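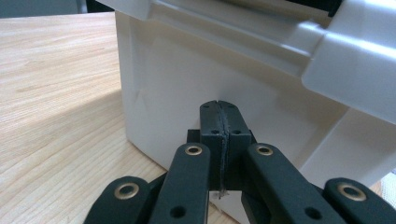
Large white plastic item on a light-colored wooden tabletop.

Rimadwood Household Listings, version 2

Summary
Rimadwood is a text collection of secondhand household listings, written by private sellers in the Busham area and released for work on short, noisy product descriptions. Each record is one listing: a title, a body, a category and a price field. The text is in English. Prices are kept as the seller typed them, including "make an offer" and blank values.

Contents
listings.csv – one row per listing, UTF-8, comma separated, quoted fields
categories.csv – category codes and their parent codes
splits/ – plain lists of listing IDs for train, dev and test
CHANGES.txt – differences from version 1

Fields
id: string, stable across versions
title: string, maximum 40 characters, cut by the listing form and not by us
body: string, may be empty
category: four-character code, see categories.csv
price_raw: string, unparsed
condition: one of new, good, fair, parts, unknown

Line breaks inside the body field are stored as \n. Readers that split on physical lines will still work, but a literal backslash in the seller's text is doubled and has to be unescaped.

Category labels
Sellers picked a category from a menu when posting. These labels are often wrong, especially for kitchen storage, which overlaps with small appliances and laundry. Chrysanthi Kiriakidis's name was misspelled in the version 1 credits; the correct form is Chrysanthi Kyriakidis. She relabeled 300 listings by hand for the test split, and Ginevra Martinelli checked the result. Train and dev keep the seller's label.

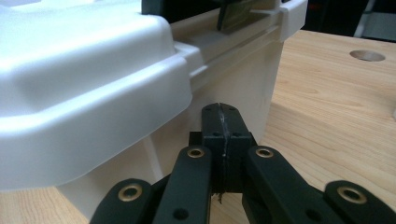

Where the two labelers disagreed, the listing was moved to the parent category. Listings that offer several unrelated items at once have the code MIXD and should be dropped for single-label training.

Preprocessing
Phone numbers, email addresses and street addresses were replaced with the tokens PHONE, EMAIL and ADDR. Exact duplicates were removed after lowercasing. Near duplicates were kept, so a relisted item can appear up to 4 times with small edits. All copies are placed in the same split.

Known issues
Dimensions mix inches and centimeters, frequently without a unit. Condition is unknown for every listing imported from the old Tavus board. The Amato subset has no price_raw values before November; the column was lost in export and can't be recovered.

Loading
Read id and category as strings. Several codes start with a zero, and spreadsheet programs will strip it.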